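About Us

Welcome, and thank you for stopping by! Setthorpe Language School has been teaching English to grown-ups in Bakirport for a good long while now, and we still get a little thrill each time a new face comes up the stairs. Some of our students arrived in the country last month. Others have lived here for half their lives and would like to stop asking their kids to make the phone calls.

The school was started by Rekha Vashisht, who had been giving lessons at her own dining table until the table got too small (and her family got tired of eating in the den). She rented one room above a shoe repair shop on Groen Street, bought a used whiteboard, and put up a flyer with the phone number written the wrong way around. Three people found her anyway. Two of them kept coming for years, and one now teaches our Tuesday-style conversation hour, a name we have never managed to explain and which has very little to do with the calendar.

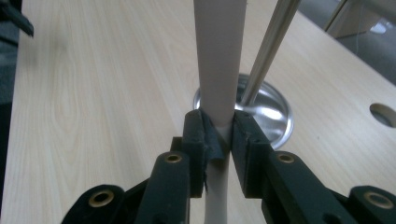
We have since moved across the street to a bigger space, and 1,259 students have finished at least one full course with us. Classes are small on purpose. Our beginners work on the things they need right away - reading a lease, talking to a pharmacist, writing a note to a teacher - and the grammar comes along for the ride. Higher levels get more reading and a great deal more arguing, mostly over recipes, city parking and whether the book was better than the movie.

Rekha still teaches the very first beginner class of each term herself. She says it keeps her honest, and she likes to learn everybody's name before anyone else does. 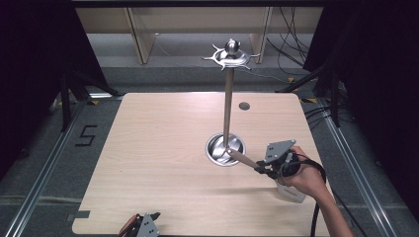 Our lending library has grown to 3,152 books, nearly all of them given by neighbors and former students. You don't have to be enrolled to borrow one. Just sign the green notebook by the door, and please bring the mysteries back, as there is always somebody waiting for the ending!

New terms begin several times a year, with a shorter summer session in July for people who work odd hours. If you aren't sure of your level, come in for a chat and a short reading, and we'll find you a seat in the right room. There is no charge for that and you don't need to study for it. Bring a friend or your mother if you'd feel better with company - plenty of people do, and more than one mother has ended up signing up too.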